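How much should I change the table between demonstrations?
Posted in Data collection by Garba Ogunleye

I'm gathering teleoperated examples for a kitchen tidying policy and I'd like a second opinion before I spend another month on it.
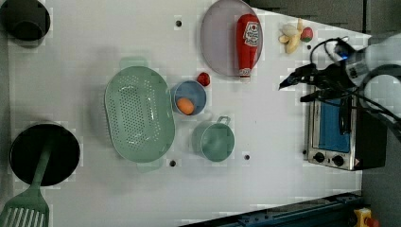 Overhead view of the table, toaster oven on the right.

The setup is one arm and one fixed camera looking straight down. The tasks are all pick and place: strawberry into the blue bowl, bottle off the plate, spatula out of the frying pan, apple next to the bananas, and so on. Each one has a short text instruction. So far I have 80 demonstrations per task for 6 tasks, all recorded by me.

When I train on this, the policy does fine if I put everything back close to where it was during recording. If I move the colander over to the other side of the plate, the arm still goes to the old spot, closes on nothing and lifts. I did shift things a little between recordings, a few inches at most.

My plan was to keep going until I reach 3,000 demonstrations in total. Is that the right fix, or should I be changing the layout a lot more? I don't want to throw out what I have. Also, should I clear the things that aren't part of the task? Right now they all stay out.

Manee Phromma
Change the layout more. If you record thousands of examples with the colander in one place, the model can learn the place and never needs to look at the colander. I had the same trouble at Dotcombe with a drawer task.

What worked for us was to write the layouts down before recording. I split the table into a grid on paper, had a short script pick a square for each object, and printed 32 layouts. Record five demonstrations on a layout, then go to the next one. People are bad at placing things at random by hand. You will keep putting the bowl near the middle and the pans on the left and you won't notice you are doing it.

Some other points:

Turn things as well as moving them. A bottle lying with its cap toward the top of the picture is a different grasp from one lying sideways. Same for the spatula handle, and for the cup, where the direction of the handle decides how you come in.

Leave the extra objects out on the table. You want the policy to pick the right thing from a crowd. I would take a few away in some layouts so it doesn't depend on all of them being there.

Your colander, cup and spatula are all close to the same green. If your instructions say "the green one" anywhere, fix that now. Use the object name every time.

Start the arm from different poses. It looks like it waits over the toaster oven. If every recording begins there, it will be lost when it ends up anywhere else, for example after a missed grasp.

Keep the old data and mix it in, but check how much of each training batch comes from it. I would hold it to a third or less at first.

Oisín Dunne
more data always helps, just keep recording. also try a bigger model

Teresa Ó Dubhghaill
I agree with Manee on the layouts. Two things to add.

Set aside some layouts for testing before you start and never record on them. Otherwise you can't tell if the new data helped. I keep mine in a separate folder and run each one three times per checkpoint.

Record some recoveries too. Miss the strawberry on purpose, back off, and go in again. Small round items roll when the fingers bump them, and a policy that has only seen clean grasps has no idea what to do next. Trim the miss itself from the start of the recording if you can — you want it to learn the correction and leave the mistake out.

I'd stop well short of 3,000 for now. Do one task across all the new layouts, train, and test it. If the arm follows the colander when you move it, do the other tasks the same way.

Garba Ogunleye
Thanks, both. I checked my instructions and "green" is in two of them, so those are getting rewritten tonight. I'll start with the strawberry task on new layouts and post the success rates when I have them, probably in February.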